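Demonstrationen für zweiarmiges Umsetzen von Bechern: wie viele Episoden, und welche Kameras?
Clusau Forum > Imitationslernen > Datenerfassung
Aug 31, 2019

Studutano
Aufbau mit zwei Armen und Parallelgreifern, Bedienung per Teleoperation. Aufgezeichnet werden Gelenkwinkel, Greiferöffnung und mehrere Kamerabilder. Ansichten aus derselben Sitzung:
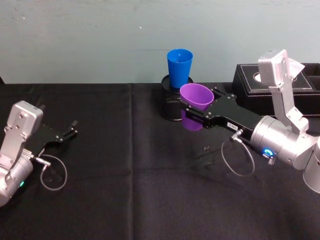
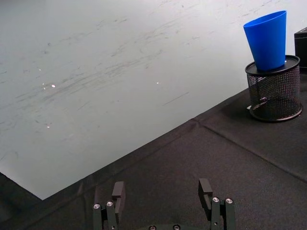
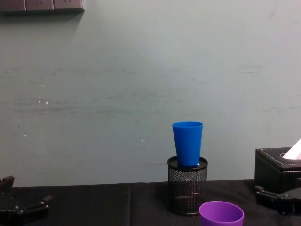

Mein Problem ist die Generalisierung der gelernten Strategie. Trainiert wurde mit 292 Episoden, alle von derselben Person gesteuert. Im Test fährt der Arm den violetten Becher meist sauber an, verfehlt beim Absetzen aber oft die Zielposition. Der blaue Becher steht in allen drei Ansichten auf einem schwarzen Halter, und ich vermute, dass das Netz sich nur daran orientiert. Verschiebe ich den Halter um 3 cm, sinkt die Erfolgsquote deutlich. Mehr Episoden aufnehmen oder die vorhandenen anders auswählen? Und lohnt sich die Handgelenkkamera überhaupt?

Pevum
Erst die Startpositionen auswerten. Trag die Lage des Halters für alle Episoden in ein Diagramm ein. Liegen die Punkte auf einem Haufen, helfen weitere Aufnahmen derselben Art nichts. Bei uns brachten 57 neue Episoden mit systematisch versetztem Halter mehr als die Verdopplung des alten Bestands. Raster auf dem Tuch markieren, Position vor jeder Episode auslosen, Markierungen vor der Aufnahme abdecken, sonst lernt das Netz die mit.
Handgelenkkamera unbedingt behalten. In der Kopfansicht verdeckt der gehaltene Becher einen Teil des Ständers, also gerade den Bereich, den du zum Absetzen brauchst. Zeitstempel prüfen: Ab 26 ms Versatz zwischen Bild und Gelenkwinkeln wurde bei uns das Absetzen unsauber.

Sulemana
einfach mehr daten. unter 1000 brauchst du gar nicht anfangen

Freya Tunstall
Zur Ergänzung: Pausen am Anfang und Ende der Episoden abschneiden. Zögert die bedienende Person vor dem Absetzen, lernt das Modell dieses Zögern und bleibt im Test stehen. Fehlversuche mit anschließender Korrektur würde ich behalten, abgebrochene Episoden getrennt ablegen. Für den Test eigene Halterpositionen festlegen, die im Training nicht vorkommen.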